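Workshop notebook, Harkodeo bench 2
July 31, 2022

Carried on with the white appliance Tineke Jansen brought up from the store. Plan for today was the door and the inside only. Motor side and cabling stay as they are until the parts order from Van den Broek is in.

Door opened fully and wedged with a folded cloth. Went round the black rubbery edging with a damp cloth and a drop of washing-up liquid, then again with plain water. Top corner was the worst, had to use a cotton bud in the fold. No splits that I could feel. Sanne thinks it has gone a bit stiff compared with the one we did in June. I would leave it for now and look again after a week of use.

Strip of paper test on the seal: shut the door on it and pull. Good grip along the top and the hinge side, weaker low down on the handle side. Same result on the second go. Marked the spot with pencil on the outside casing.
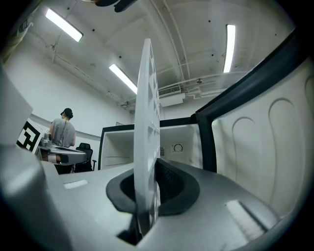 Inside walls wiped down with bicarbonate in warm water. They came up fine. Kept the cloth well wrung out near the slotted grille on the back wall as I don't want water going in behind it. Left the small sticker with the black symbol where it is, and please nobody scrape it off, we may want it when we write to Lulel for the manual.

The raised arches on the big curved panel hold dirt along their edges. Soft toothbrush, short strokes, then dry cloth. Tried the Plarnomitz cream on one of them and it left a white film that took longer to get off than the dirt did. Not using it again on plastic. Put the tube back in the cupboard with a note on it.

Time on the cleaning: 70 minutes, of which 23 went on the seal alone. I had put down 80 for the whole job on the sheet, so that can stand.

Left the door ajar to air. Smell is still there but faint.

To do
- Sanne Lambrechts to ring Van den Broek and ask the price of a seal, in case. Not to order if it is over 200.
- Repeat the paper test low down on the handle side after warming the seal with the hairdryer on low.
- New toothbrush for the drawer, the old one is finished.
- Tineke wants the bench back by the end of the week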